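Zastar deep bin, dark grey: a review after one winter and one spring 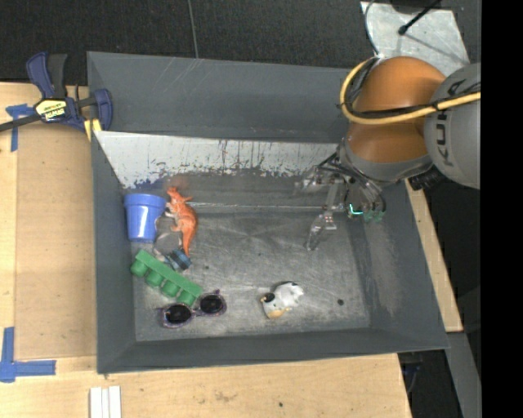
I bought this bin in January from a shop in Endton, together with a shelf bracket I did not need in the end. The purpose was simple. In our home we have many small things that have no place, and every evening they were on the floor, on the chairs and one time in the bread box. My wife wanted one container, big enough, that can stand on the table in the day and go under the bench at night.

First, the shape. The walls are sloping, so the opening is wider than the floor. I was sceptical about this, because you lose some space at the bottom compared with straight walls. After some weeks I changed my opinion. With sloping walls you can see everything from where you stand, and your hand reaches into the corners without scratching the knuckles. My old box from Omerović had straight walls and I always had to turn it over to find a small thing. I have not turned this one over for that reason even once.

Now the floor and the walls inside. I must be critical here. The finish does not stay nice. The floor has pale scratches and cloudy patches, and the back wall has a whitish strip where the colour is worn and flaking, with a rough lower edge. The right wall has a lighter rubbed place which looks dusty. I have tried to wipe mine with warm water and a little vinegar, and it made no difference. If you want a container which looks new after one year, please buy something else. For me it is a box for work and I accept it, but the price was not low and I expected the surface to be stronger.

The outside is better. The upper outer panel is smooth and has only a few thin light scratches. From the other side of the kitchen it looks quite decent on our light wooden table.

About size. I will not give measurements, as you can find them on the label, but I can say how it is in use. A child's cup, an orange toy animal (my daughter says kangaroo, my son does not agree) and a pair of sunglasses take only the left part, and much of the floor stays free. The egg carton shape in green is from the play kitchen, and it lies flat without problem. I have also put in it a winter scarf, two torches and all the wooden train rails, and it was still possible to carry it.

The dark grey colour has one weak point that I did not think of in the shop. Bright things you find at once. The blue cup and the orange toy are visible from the door. But a transparent thing almost disappears against the grey. We have one clear piece with a blue and black band at the end, and without this band I think I would search for it every day. So if you will keep clear plastic or glass in it, I recommend a lighter colour, if the shop has it.

Noise is another matter. The floor is metal, and when the children throw things inside, everybody in the flat knows. I cut a piece of felt for the bottom and this helped very much. After two weeks the felt was full of crumbs and I took it out again. Now I ask them to put things in slowly. The result is variable.

The weight is acceptable for an adult. My son is six and he can push it on the floor but he should not lift it. There are no wheels, and I would not want them on a thing that stands on a table. On bare wood I suggest a thin cloth below, as I do not trust the underside near the corners.

I had one question about the surface and I wrote to the seller, Briltside. The answer came after 8 days and was polite, but it was only a copy of the care instructions. They say to use a soft cloth and no powder. I have always used a soft cloth. For this I take away one star.

Would I buy it again? Yes, for the garage or for the toy corner, and probably at a lower price. For a living room where guests are sitting, no. I have already decided that the next one, if we need it, will be the same shape but in a light colour, and I will put the felt in from the first day and shake it out every week.

Four stars from five.

Zlatko Kneževič, 2023-05-14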